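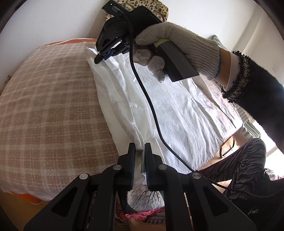

White fabric with a dark branching print, and a pink cloth below it

Gutside Neighbors Ask Derthorpe Council to Put the Sewer Fee to a Vote

Posted 14th January by the Gutside Neighbors press desk

DERTHORPE - I dropped off our petition at the town clerk's window this morning, and I'm thrilled to say it has 1108 signatures on it! It asks the council to let voters decide on the new sewer connection fee before anyone gets a bill.

If you missed the back-and-forth over the fall, the council wants to run a new main under Cava Street and up through the Gutside hill, and it wants the property owners along the route to pay for hooking up. Depending on your lot, that could be up to $3000. It's a lot of money to most of us up here, and plenty of people who signed only heard about it when I knocked on the door (sorry to everybody I caught at dinner).

I want to be clear that we aren't against the sewer. My own septic tank is older than I am, and I'd love to see it go. What bothers me is how the fee got this far. The council hired Nikolovski, the engineering firm, to do the rate study, and the study came back with one way to pay for the whole thing. I've read it, tables and all, and I still can't find a page that looks at spreading the cost over the whole town, or at letting people pay it off a little each month. The firm may well have looked at those. If so, I'd like the council to post that part too.

Under the town charter, the clerk has 90 days to check the signatures. If there are enough good ones, the council can either drop the fee ordinance or send it to the ballot. We're asking for the June election, when the school budget is already up and the polls will be open anyway, so the town wouldn't need to pay for a special one.

We're also asking for two public hearings before then, one at town hall and one up the hill at the Gutside firehouse. The last hearing was in the middle of a workday, and I had to leave before public comment even started, along with half my row.

If you signed and you've moved since you last registered, please call the clerk and get your address fixed, even if it's just a new apartment number. And if you think the fee is a fine idea, come to a hearing and say so! I'd really like to hear it.

Copies of the petition wording and the rate study are available from our press desk. Reporters are welcome to call or write, and evenings are best for me.

Related items
Council Delays Cava Street Paving Again
What the Derthorpe Charter Says About Petitions
Gutside Firehouse Roof: Where the Bids Stand
How to Update Your Voter Registration

Contact the press desk | Copyright Gutside Neighbors | Back to top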